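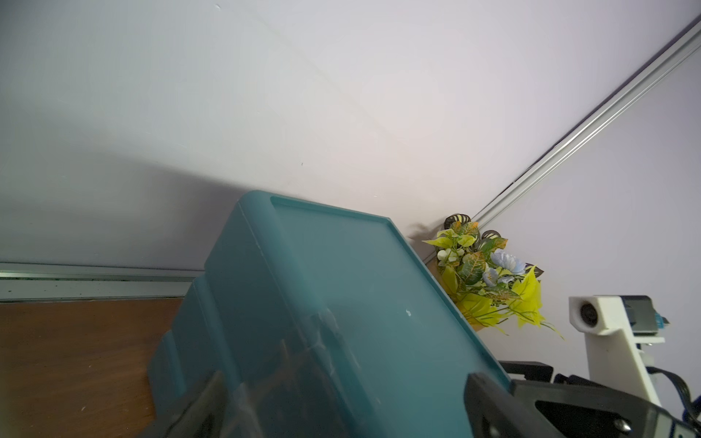 Posted in February, by the Lestemeo build diary
16 comments

Got to the lab a little after 4 and stayed until they turned the hall lights off. We are down to the tidying-up task, the one Sollberg put in the project sheet for the second half of the term. The arm has to get hold of a teal storage bin by its rim, tip it, and set it down again without knocking over the fake plant in the corner. It sounds like nothing. I have been on it for two weeks.

The plant is there on purpose. The sheet says there has to be one soft object near the target, and a plant with floppy leaves and blue flowers counts. When the bin is tipped toward the corner it leans right up against the pot, and that is where most of the bad runs come from.

I spent the first hour on the camera mount. The new one is printed in white and has a squared head with a round hole for the lens. The old one flexed when the arm stopped fast, and every picture after a stop was a little soft. I made the upright thicker and printed it overnight. It holds. The cable still bothers me. It hangs down past the gripper and I would like it clipped to something, but I ran out of clips and Kamath, the shop downstairs, was closed.

After that I went through the saved pictures from the wrist camera. We have 3,097 now. I threw out 130 where the bin filled so much of the view that there was no edge to find. The bin is hard for the software anyway. The plastic lets some light through, so dark patches show up in it and get marked as edges. The wall is very pale and bright in the middle, and then there is a big gray shadow on the left side that moves whenever someone walks by the lamp. I put tape on the floor so people will walk around.

Ran the Skulura planner in the evening with the gripper speed turned down. Slow is better. The grip on the ledge side is steadier than the grip on the flat side, so I will use the ledge for the demo unless my partner objects. We still have not agreed on who does the talking.

To do: clips, wipe the dust out of the metal strip along the wall, write up the mount for the report, ask for a second lamp. The report has to have a parts list and I haven't started one.

Ate a sandwich on the bus and got home at ten.

Last updated: February
352 views · 4 shares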